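Two-arm robot for opening doors: report of our workshop build
Project group Skergate
Supervisor: Bernd Böttcher

3. Simulation before the first drive

We build the robot in the shared workshop in Tisia since January. The frame and both arms are mounted, but the wiring of the left gripper is not finished, so we moved a part of the tests into the simulation. The model has the same arm lengths as the real machine. Only the mass of the body was estimated, and this must be corrected later.

The task is a double door with lever handles. Each arm is responsible for one handle. At first we used one common controller for both arms, and it was too slow when the two doors had different distances to the robot. Now each arm has its own planner, and a small program called Plerkik checks that the arms do not touch each other. One planning step may use 3000 iterations at most. In the last test series the left arm needed 1214 and the right arm 1092.

Mousavi, who wrote the gripper code, proposed to stop both grippers shortly before the handle and to measure the position again. We accepted this. It costs 2 seconds, but the approach became more repeatable.

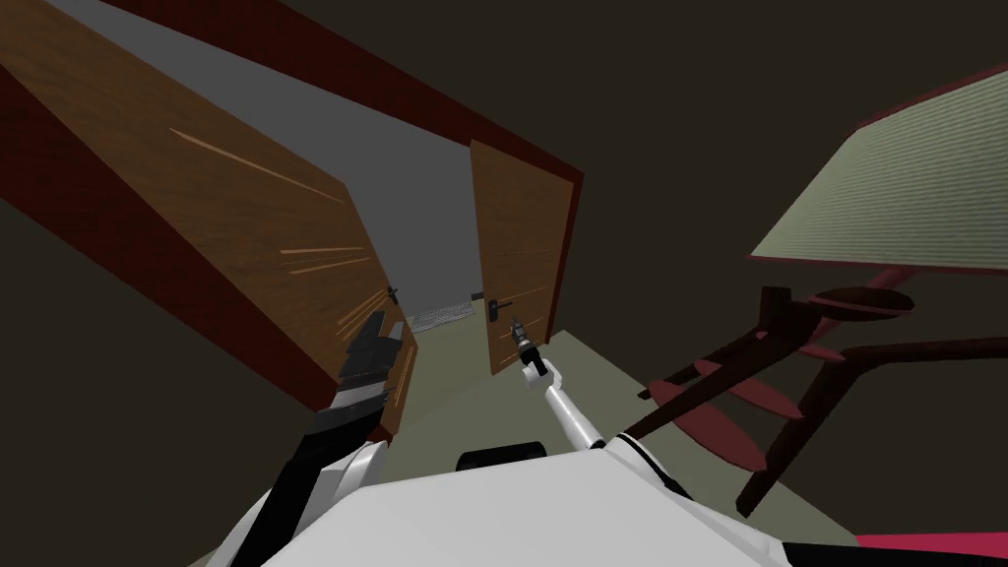

Why does each arm have its own planner?
Because the doors can stand at different distances, and with a common planner the faster arm must always wait for the slower one.

The next step is to connect the left gripper and to repeat the same series on the workshop door. For this we still need a longer cable for the emergency stop and a better value for the mass of the body.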